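4.2 What the hunters told us about bears

I should say up front that I came into this part of the project expecting to write about fear. I'd read plenty of old hunting memoirs, and they are full of it – the pounding heart, the snapped twig, the animal that rises out of the brush at just the wrong moment. So when Njål Solheim and I sat down with the people of Tollavville and started asking them to tell us about meeting a brown bear up close, I had my coding sheet all set up with six flavors of being scared.

I barely used it. We recorded 253 accounts of close meetings, from 80 households, and in 191 of them the teller never brought up fear at all unless we asked. What they brought up was manners. Did the bear look away first? Did I? Was I standing where I had any right to stand? One older man spent most of an hour on a bear he had surprised at the Uvus crossing, and what still bothered him was that he had been whistling. He felt he'd been rude, and he kept coming back to it, even after we had moved on to salmon.

Njål speaks the local dialect far better than I do, and he caught something I'd have missed. People used one verb for running into a bear and a different one for running into a moose, and the bear verb is the same one they use for dropping in on a neighbor without calling first. I went back through all my April notes after he pointed this out (a long and slightly embarrassing weekend) and found it everywhere, spelled four different ways in my own handwriting.
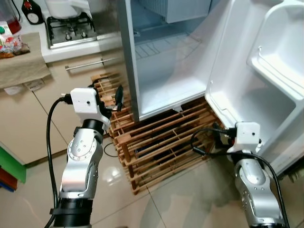 Figure 2. Two robotic arms at an open white refrigerator.

Did the hunters who had killed a bear talk about the animals differently from the people who had only met one?

They talked about them less, and more carefully. Most of the hunters would describe the days before a kill in great detail and then jump straight to the meat, the weather or the trip home, and several used a nickname in place of the word "bear" all the way through.

The nicknames deserve a paper of their own. In the Valteo valley the bear is usually just "the old one" or "him up there." Over in Mak, a day's walk east, people were more playful, and we heard "fat uncle" from three generations of the same family. I asked a grandmother there whether the name was meant to keep the bear from knowing it was being discussed, since that is the explanation you find in most of the books. She laughed at me and said he was fat and he acted like an uncle.

I don't want to push that too far. Other people did give us the book explanation, some of them very seriously, and one woman asked us to turn off the recorder before she would say the ordinary word. But I do think earlier writers (me included!) have been too quick to treat every nickname as a taboo. Some are taboos and some are jokes, and quite a few seem to have started as one and drifted into the other.

The younger hunters were harder to place. They knew the names and used them with their parents in the room, but when we talked to them alone they mostly said "bear" and got on with the story. Njål thinks this is a matter of age and that they'll pick up the careful way of speaking later on. I'm less sure, and we come back to it in section 5.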